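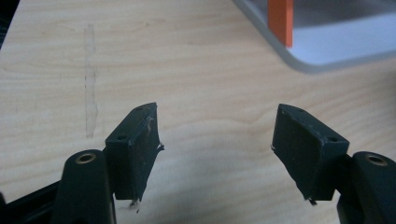 Liltham is going ahead with its gripper order after all, the shop said Thursday, but a smaller one than was penciled in last fall. The plan now is nine hand-held grippers for the packing benches, down from 39. Wear parts are the reason. Finger pads pick up dust and lint fast, fine specks all over the inner faces, and the matte finish scuffs. Each pad is held through small screw holes, and the mounting arms carry brass-colored threaded inserts, so a swap is quick enough. Spares still have to be paid for, and the first budget had no line for them.

It does now. Under the revised sheet Liltham sets aside money for 300 spare finger pads, bought in one lot from Nyberg, to be drawn down over the year. Verkmont, which quoted on the grippers themselves, has agreed to hold its price until April. No word yet on whether that covers shipping.

Also in the plan - trays, shallow ones, for holding parts on the bench, and cleaning supplies. Small stuff, but the bench crew asked for it twice and got turned down both times. This time its in.

Not in the plan: the robot arms. Liltham had hoped to buy grippers and arms together and get a break on the total. The arms are pushed to next year's budget at the earliest. Staff will use the grippers by hand in the meantime to record packing moves, and those recordings go to Clotolau, the contractor setting up the automation side. Clotolau says it can start with hand recordings alone and wants 10 weeks of them before anyone picks an arm.

That order of things did not please everybody. The night shift wanted arms first, on the grounds that lifting is what wears people out and recording doesn't lift anything. Management's answer was that an arm bought too early might be the wrong size for the bench, and the old conveyor was brought up as a case in point. It was bought before the floor was measured and sat under a tarp for most of a year.

Orders for the grippers and pads go out togther once the deposit clears. Tables are staying as they are, no new benches this round. A second quote on the pads has been asked for but had not come in by 4 p.m. Questions about the schedule should go to the front office, not the benches.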